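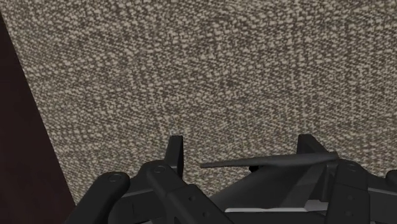 The open gripper over the woven surface, in simulation.

Open day fills the hall at Zultach

The robot lab at Zultach opened its doors one afternoon in October, and 103 people came through before closing. Plenty of them stayed much longer than they had planned!

The big draw was the simulation corner, where Halldóra Mogensen let visitors steer a two-fingered gripper on a large screen. Her group tries out new moves this way first — a typical task gets 800 practice runs before the real arm at Ingvarsson is switched on.

"Kids pick it up in almost 2 minutes," Mogensen said. "Their parents want to know what the fingers can feel, and that's a wonderful question to get."

Bent Kirkegaard ran the workshop tour, which had room for 40 and filled up by lunchtime. He took the group past the test benches and let everyone try the hand controller — including one very determined grandmother who went back for a third turn.

The lab plans another open afternoon in spring, with longer tours. Sign-up will be at the front desk.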